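Do "Grows With Your Child" Sizes Really Last Longer?
Final project report, Consumer Studies
Submitted 7th September

Why I picked this

Every store that sells children's clothes now seems to have a line that promises to last. Plendilico says its sleepwear gives "two sizes in one." Wudden prints a little ruler on the tag and tells parents they can skip a size. I have a younger brother and I have carried a lot of bags to the thrift store, so I didn't believe much of this when I started. I still don't believe most of it, but some of my reasons have changed.

What I did

I went after three kinds of evidence. The first was the size charts, which I copied out by hand from the two brands and from Rarelen, a cheaper store label that makes no promises at all. The second was resale listings. In May I saved 1,768 listings from a local secondhand site and sorted them by brand, size and stated condition. The third was a short survey handed out at the Figueroa branch library. I printed 50 copies and got 12 back. My teacher warned me this would happen.

What the size charts say

The charts were the most useful part. Plendilico's "two sizes in one" pajamas are longer in the arm and leg than Rarelen's, and they have a deep cuff that folds back. The waist and chest, though, are nearly the same as a regular single size. A child who gets taller might fit them for longer. A child who gets wider won't. The ads talk about growing as if it only goes upward.

Wudden was harder to judge. Their chart changed while I was working on this, and the new one lists bigger ranges for what looks like the same set of garments. I wrote to ask whether the clothes had changed or only the chart. I have not had a reply.
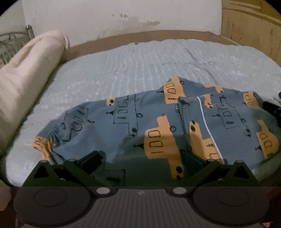
Resale listings

I expected clothes that last longer to show up less often for resale, or to show more wear when they did. Neither was clear. Plendilico pieces were listed as "like new" more often than Rarelen ones. A fan of the brand would say this proves quality. I think it could just as easily mean that parents who pay more for clothes are more careful with them, or that sellers describe a costly item more kindly. "Like new" is the seller's opinion and there is no one checking it.

I first had 2,049 listings, but many were repeats of the same item posted again at a lower price. I took those out. A few may still be in there.

The survey

Twelve answers is too few to say anything about parents in general. What I did notice is that most people wrote about stains, lost socks or zippers when I asked why they stopped using a piece of clothing. Outgrowing it came up less than I thought it would. If I did this again I would ask about zippers directly -- two people filled the whole comment box with them.

Problems with this project

I never measured a real garment before and after washing, and shrinking could wipe out the extra length that the charts promise. I also compared only pajamas, because that was the one item all three brands sold. Coats might be different.

What I would tell a parent

Look at the chest and waist numbers before paying extra. If they match the cheaper brand, the extra money is buying sleeve and leg length and a cuff. That may be worth it for a tall, thin kid. I would want to see a wash test from Plendilico before I took "two sizes in one" at its word, and I could not find one on their site or on the tags.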